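Tharindu Majumder
23 January 2019

Thread about grippers. For two weeks I am comparing a pair of two-finger grippers on the same arm, with cloth as the test object. I promised to write down what I find, so I write it here, in small pieces.

1/ The two candidates. First is the Plinholm, electric, with wide and thick fingers. Second is the Flamer, also electric, with thin fingers and soft pads. I paid for neither of them, the lab did. I have no favorite, or I try to have none.

2/ The arm, the wrist camera and the controller stay the same for both. Only the gripper is changed. If you change two things in one day, you will learn nothing from that day. I learned this in a hard way last year.

3/ Why cloth? With a hard box almost every gripper looks good. Cloth folds, slides and hides its own edges. If the fingers close one centimeter too high you get air, and if they close too low you push into the table.

4/ The test is simple. Each gripper gets 90 picks. I do them in blocks, and after each block I stop and look at the pictures from the wrist before I continue. It is slow, but I want to see the failures with my own eyes and not only as a number in a file.

5/ Camera first, because many people asked me. The wrist camera is small and it sits close to the fingers. I like this position for cloth. You see the contact from near, and there is no arm standing in the way of the view.
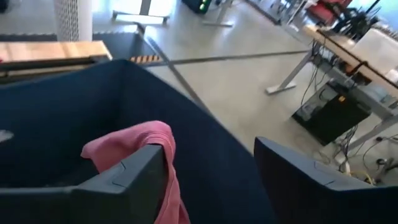 6/ A wrist camera for cloth work has one weak side, and this is the background. When the gripper is not looking straight down, the camera takes in half of the room as well. The pink cloth over the left finger is easy to separate from the navy fabric behind it, the colors are so different. But then there is also the pale shiny floor, the legs of the desk, the black cables and one bright yellow cable near the right finger. A simple color threshold will have a hard life with all this. I now crop the picture before the segmentation, and I advise you to do the same.

7/ Second remark on the view. Thick fingers take a lot of the lower part of the picture. With the thin Flamer fingers I get more cloth and less finger. For a policy that learns from pictures this can matter more than the grip force.

8/ Grip force: the Plinholm is clearly stronger. For a towel I do not need it. I set it to the lowest step and it was still enough.

9/ Opening and closing: the Flamer is faster, but it makes a small bounce at the end of the stroke. On a thin rag the bounce is sometimes enough to lose the fold. I lowered the speed and the bounce became smaller.

10/ Failures so far, first block only: 12 with the Plinholm, 12 with the Flamer. Yes, the same number. But they are of a different kind. The Plinholm picks two layers when I want one. The Flamer picks one layer and drops it on the way.

11/ Nam-gil Kong asked if I will try the Palacios controller too. I would like to, but first I must finish this comparison. The driver for it is not ready on our side, and my Jusbridge license ends in January – so the order of work is already decided for me.

12/ If you have experience with soft pads that do not get dusty from cotton, please write me which material you use. I clean mine with alcohol after every block and I am not sure it is good for them.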